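Start | Haushalt | Ordnung | Küche | Kontakt
Drucken | Als E-Mail versenden
Lesezeit: 3 Minuten

Die Keksdose als Kramdose: eine Anleitung

Von Subira Mushi

Jeder Haushalt besitzt eine Keksdose ohne Kekse. Man öffnet sie voller Hoffnung und findet Nähgarn. Diese Enttäuschung gehört zur Kindheit wie Windpocken, und wer heute selbst eine leere Blechdose übrig hat, darf die Tradition endlich von der anderen Seite pflegen.

Was Sie brauchen: eine Blechdose mit Deckel, ein weiches Tuch, etwas Spülmittel und einen Tisch, auf dem Sie 60 Minuten lang niemand zum Abendessen verdrängt. Eine Tischdecke schadet nicht, Blechkanten hinterlassen auf Holz gern ein Andenken.

1. Krümel entfernen
Dose umdrehen, klopfen, mit lauwarmem Wasser auswischen. Bitte keine Scheuermilch, der goldene Glanz innen ist schneller weg als die Kekse. Danach offen stehen lassen, am besten über Nacht. Rost beginnt immer im Falz am Boden, und zwar an der Stelle, an die kein Tuch kommt.

2. Alles auf den Tisch
Kippen Sie die Schublade aus, um die es geht. Sie wissen, welche. Atieno Mwakalinga hat bei dieser Gelegenheit im Januar drei Gebrauchsanweisungen für einen Toaster der Marke Ziretti gefunden. Den Toaster hat sie bis heute nicht.

3. Aussortieren
In die Dose darf, was klein, leicht und trocken ist: Wattestäbchen, Päckchen, Stoffreste, Flauschiges ohne erkennbaren Zweck. Nicht hinein gehören Batterien, Flüssiges und alles, was man nachts um drei dringend sucht.

4. Einräumen
Flache Packungen nach unten, darauf die Tütchen. Wattestäbchen bleiben in ihrer durchsichtigen Verpackung, lose verteilen sie sich in 9 Tagen über die ganze Wohnung. Weiches kommt an den Rand und hält den Rest in Position. Wenn es oben herausschaut, drückt der Deckel es schon in Form.

5. Beschriften oder nicht
Ein Etikett wäre vernünftig. Ich lasse den alten Aufdruck stehen. Wer »MACARON BISCUITS« liest und beherzt zugreift, lernt etwas fürs Leben.

Runde Dosen mit Kunststoffdeckel, in denen einmal Nüsse oder Ähnliches war, eignen sich ebenfalls, allerdings eher für Stifte und Schnur. Im Regal stehen sie links von der großen, damit man beim Greifen nicht beide erwischt.

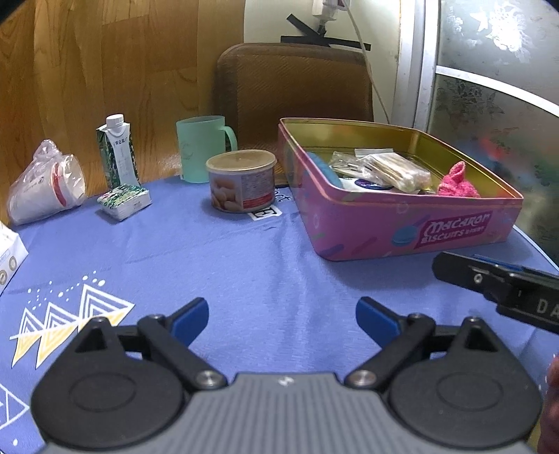 Den Deckel legen Sie zum Schluss lose auf und drücken ihn dann reihum an den Ecken fest. Klemmt er, hilft ein Hauch Kerzenwachs am Rand. Die nächste Durchsicht ist fällig, sobald er sich nur noch mit dem Ellbogen schließen lässt.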